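Can a Machine Put Away the Laundry Yet?

By Mizanur Barua
Jan 9, 2026

Rigid objects are mostly a solved problem. A two-arm system can move a mug from a rack to a shelf all day, given decent lighting and a known shelf. Cloth is harder. A shirt has no fixed shape, so a model of the shirt made before the grasp is out of date as soon as the fingers close.

Prirka, a small automation firm, has spent most of a year on closets. Its benchmark, called Skilow, has 35 tasks, and the 8 that involve hanging clothes account for most of the failures. The firm's last full run covered 147 attempts at rehanging or straightening a garment. It scored 46 as clean successes, meaning the right garment ended up where it was supposed to be and its neighbors stayed on the rail.

Spacing matters more than fabric weight. On a half-empty rail the arms can approach from the side and the cameras can tell one sleeve from the next. In a full wardrobe, sheer and glossy fabrics lie against each other, edges disappear, and a parallel gripper coming in from below has little room to open. Long garments add a second problem: the hem can lie across the door track while the planner is still working out where the shoulders are. 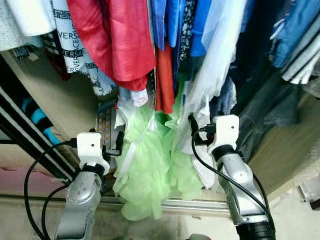 Kári Eyvindsson would drop the success rate altogether and report minutes of human attention per garment. By that measure, he argues, a machine that is slow but never needs rescuing beats a quick one that has to be untangled twice an hour.

Prirka does log interventions but does not publish them. Speed is easier to get at. A straightening task takes the arms several minutes, and most of that goes to looking – a new estimate of the cloth after every contact. Faster motion would save little.

Commercial laundries avoid the question by controlling the input. The Cuevas line feeds flat items one at a time onto a belt, with corners presented to fixed clamps. It folds towels well and is not sold for dresses.

For the home, the realistic near-term job is narrower: carrying a basket, sorting by color, perhaps hanging one shirt on an empty rail. Prirka plans to repeat the full Skilow set in March with softer fingertips and a wrist camera on each arm.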